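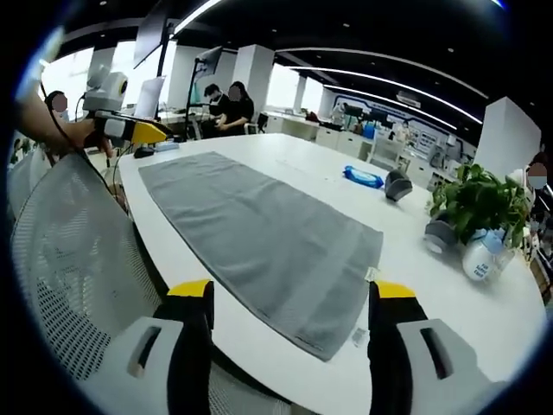
Folding by hand, folding by robot: notes for the Lotholm talk

Print | E-mail

Slide 1. Start without the usual welcome. Ask who has folded a towel this week. Then ask who has written down how they did it. Wait.

The method on trial is called Sidside. People hold grippers in their hands and do the chore themselves, the recordings go into a training set, and a robot arm is supposed to pick up the skill from that. No arm needs to be present while people collect. I like the idea more than I like the paper about it, and I should say so early so the room knows where I stand.

Point at the towel on the slide. It is already flat and lined up with the table. Nearly every starting position in the set is like that. The robot later gets its towel flat too, in the test everyone quotes. Ask: is that a folding result, or a result about towels that have been flattened first?

Slide 2. What was claimed

Read the claim slowly: "a general folding skill from human-held demonstrations." Let them look at the word general.

Then what was done. 58 demonstrations, 7 towels. The robot was tested on 20 attempts at the Terard site, all with towels from the training set. It passed most of them. I am leaving the exact score off the slide on purpose - people write the score down and stop listening.

If somebody asks for it anyway, give it, and then ask what they'd count as a pass. The paper counts a fold when the edges "approximately meet." Two of us scored the same videos separately and didn't agree on what that meant. We argued for an afternoon about one corner.

Slide 3. The part I believe

Collection is cheap and it is quick. A new person needs some 20 minutes before their folds look like everybody else's. I tried it myself and the first few were terrible, then they weren't. Don't rush past this. I've sat through enough days of steering an arm by remote control to know what it is worth.

Also fair to say: the movements look like a person's movements. The lifting of an edge, the small pause before the fold comes over, the tug at the end. You don't get those from a joystick.

Slide 4. The part I don't

A person holding a gripper still has a person's eyes and a person's neck. When the fold goes crooked they lean over and look. The robot can't lean. The paper has one sentence on this and it says the effect is "minor." I could find no test behind the sentence.

Second problem, the background. Same room, same white table, same plant. Papadopoulos was the only other site where the arm was run, and the results from there are in an appendix, as a paragraph with no table. Tell them to read the appendix.

Third, and I go back and forth on it: the care labels. A white label on a gray towel is a very good landmark. Could the system be finding the label and working out the rest from there? Cut them off and run it again. Cheap test. I asked in January and haven't seen it done.

(Drink some water. Switch to the next slide before talking.)

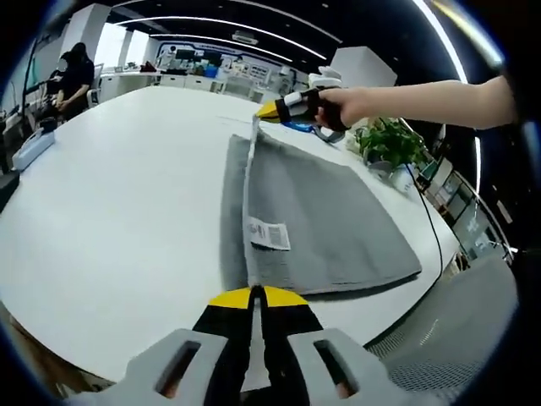 A member of the Lotholm group, reading a draft of these notes, objected that I was holding towels to a standard I wouldn't apply to anything else. Every method starts with easy cases, the objection went, and a flat towel with one edge lifted is a perfectly good easy case. Take away the label and the familiar table in the first study and you wouldn't know which change broke it.

Read that out in full. I think it's half right. Start easy, yes. Then call it easy in the title.

My answer, if there is time: the order of tests matters less to me than whether the later ones ever happen. Ask Lotholm directly. They'll be in the room.

Slide 5. What would change my mind

- Towels the system has never seen, dropped on the table in a heap.
- Labels off.
- The Papadopoulos runs in a proper table, failures included.
- Scoring by someone who didn't collect the data.

Skip the video if we are running late. If it does get shown, play it at normal speed - the version on their page is sped up and the little number in the corner is easy to miss.

Questions. Repeat each one into the microphone. The cost question always comes up, and I don't have a figure for it, so say that and move on.

Print | E-mail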